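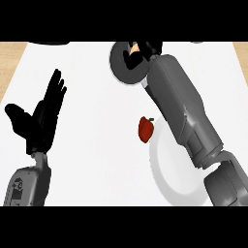
White desk gone yellow at one end, any way back?
Asked by Vesna Leka, 2025-07-26

Had it since June last year, white top, Wistenum I think. The end by the window has gone a sort of cream colour. Tried washing up liquid, nothing. Tried a magic sponge and now theres a dull patch as well. Landlord's desk so I'd rather not paint. Any ideas?

2 answers

mirjana_ionescu
Stop with the sponge, it's a very fine abrasive and that's your dull patch. Is the yellow on top or in the surface? Put a bit of white spirit on a cloth and try a corner underneath first. If the cloth comes up yellow it's old polish or smoke and you can carry on, small bits at a time, window open. If the cloth stays clean it's sun and it won't shift, sorry. Had the same with a shelf. Ended up putting a blind up and turning the shelf round.

Natham76
bleach. worked on my worktop

Reply from Vesna Leka
Cloth came up yellow!! Half way along now. Dull bit still dull tho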